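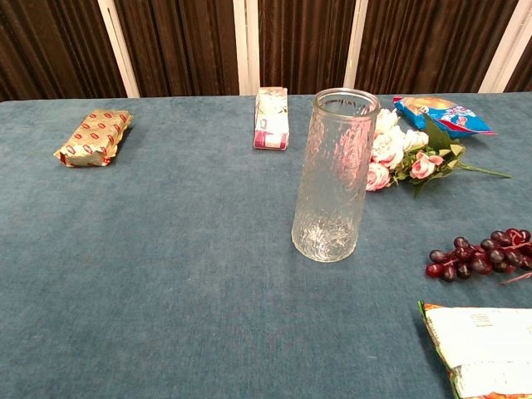
Glass vase on the blue cloth, brown curtains behind.

10 May 2008
By Shakuntala Sisodia

CALL FOR READERS AND LISTENERS — Culum Winter Letters

We need people with old letters. Yours, your nan's, a box you bought at a clearing sale and never got round to sorting. Winter Letters is a run of evening readings in Culum, letters read out loud to whoever turns up, then supper. First go at it in April went well, 70 through the door and the urn couldn't keep up. So we're doing it properly this time and need more hands and more voices.

Who we're after

Readers, 15 of them if we can get that many. You read one or two letters, your own or one we hand you. No acting experience wanted particularly. A clear voice helps, there's a microphone but it hums. If you read in a language other than English please say so — Huệ Mạch read her aunt's letters in Vietnamese first and then English and that was the part people kept asking me about in the post office. We would love Greek, Italian, Dutch, whatever you've got.

Transcribers. Sitting down with faded handwriting and typing it up. Can be done at home at your own pace. Good eyes and patience. You'll need to leave the spelling mistakes in, Anastasia is very firm on this and will send it back.

Somebody who can do a bit of sound. Musa Sani did it last time but he's working nights at Dronetti until spring. Desk is a small old one, he'll show you how it goes before he disappears.

Supper people. Sandwiches, slice, soup if it's bitter out. We pay you back for ingredients, keep your reciepts.

What letters

Anything written to a real person. Farm letters, letters home from the boat, love letters (if everybody concerned would be ok with it, or is long gone), a stroppy letter to the shire, school camp letters. Postcards are fine. Emails no, sorry, had the argument already. Wartime letters yes but we have plenty of those so we may not get to yours this year.

Please DON'T post originals. Photocopy or a careful scan. If you haven't got a copier bring them in to Quang Mạc at Bright Stationery and he'll do it while you wait, no charge, just say it's for Winter Letters. Names can be changed if there's family still around who might mind. Put a note on the copy.

Pay

Readers and whoever does sound get $50 a night. Not much, I know. Petrol money on top if you're coming from out past the Trorex silos. Transcribers are unpaid, but you get free entry to the lot plus a bound copy of the letters when it's printed.

Time

A rehearsal before each reading, 2 hours, evenings. Readings start 7 sharp, usually done by 9 and then supper. You don't have to do every one. Kids ok as readers if there's an adult with them.

How to put your name down

Ring Anastasia Xenos after tea or write to her c/o the Post Office, Culum 3260. Tell us your name, phone, which job, and a line or two on the letters if you have any. Don't need a resumé. If you're keen to read but nervous come along to a rehersal and just listen first, plenty did that in April and ended up reading.

Access — ramp is round the side, door sticks, give it a push. Large print copies for readers, ask when you ring.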